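Working Beside the Arm: Automation and Job Change at Skultance

Student project report, Workplace Studies
Prepared by Angharad Gape and Mingxuan Yu
Supervisor: Bláthnaid Scanlon

1. Purpose

This report examines how the introduction of collaborative robot arms has altered the work of technicians at Skultance, a small assembly and testing firm in Warkport. The project team was asked to look at duties, training and job satisfaction. Output and cost were outside its scope.

2. Method

The team visited the site on 2 occasions in December and interviewed 12 employees, each for half an hour. Interviews were held during paid time, with the agreement of the operations manager, Dean Whiteley. Participants received a written summary of their comments and could withdraw any part of them. The team also read the firm's training records and its internal procedure for setting up a new task.

3. Findings

3.1 Duties

Before the arms were installed, most technicians spent their shift sorting and placing small parts by hand. Their present duties centre on preparing tasks, supervising the arms and correcting faults. Several participants described the new work as less tiring on the wrists and more tiring on the mind.

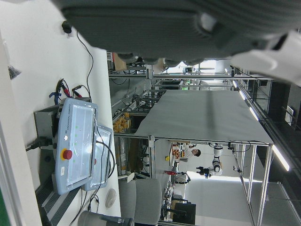 Responsibility for stopping an arm was the subject raised most often in interviews. Under the firm's procedure, any employee may halt the equipment at any time and is not required to justify the decision to a supervisor. The controls for doing so are plain to newcomers: the teach pendants kept on the desk each carry a red stop button, and staff learn its use before they learn anything else. Even so, newer employees reported some reluctance to press it in their first weeks, for fear of spoiling a colleague's work.

3.2 Training

Technicians complete 100 hours of supervised practice before working alone. The course was written by Tiruwork Tefera, a senior technician who had previously worked at the firm's Distham site. Participants valued the practical sessions. They were less satisfied with the manual, which runs to 600 pages and was considered hard to search when a fault had to be cleared quickly.
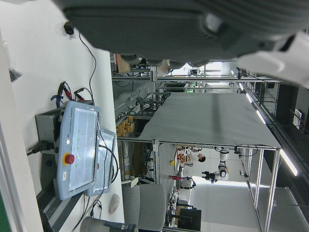

Older employees did not find the training harder than younger ones did, contrary to the team's expectation. Previous experience of the product line, known on site as Hrubý, was a better guide to how soon a person felt confident. Those who had assembled the parts by hand could often tell from the sound of a grip that a part was seated badly.

3.3 Job satisfaction

Opinion was divided. Some participants welcomed the variety and the chance to learn programming. Others missed the conversation of the old assembly line, where people sat side by side.

4. Recommendations

The team recommends that Skultance prepare a short fault guide for use at the desk, pair each new technician with an experienced colleague for the first month, and set aside time on Tuesday mornings for staff to discuss problems as a group. Pay grades should also be reviewed, as the present job descriptions still refer to manual assembly.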